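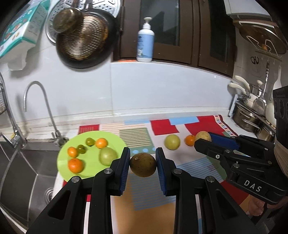
Is the Hidska two-finger gripper safe to leave running on soft fruit? Only if you check the grip force setting every time it powers up.

I have used the Hidska for more than 14 weeks in a small test kitchen. The fault showed up in January. After a brownout the controller came back with its factory force value and showed mine on the screen. It crushed 4 mandarins before I hit the stop. A finger in there would have been badly pinched.

Support logged it as case 3256. Marisa Farina answered the next day and sent new firmware, which keeps the saved value. The stop button still sits on the back of the controller, a long reach from the counter.

Otherwise it holds round things well and the pads rinse clean. The manual is thin on fault codes. The Shibata I had before was slower and never lost a setting.

4 out of 10 as shipped. Update it before you plug in the arm.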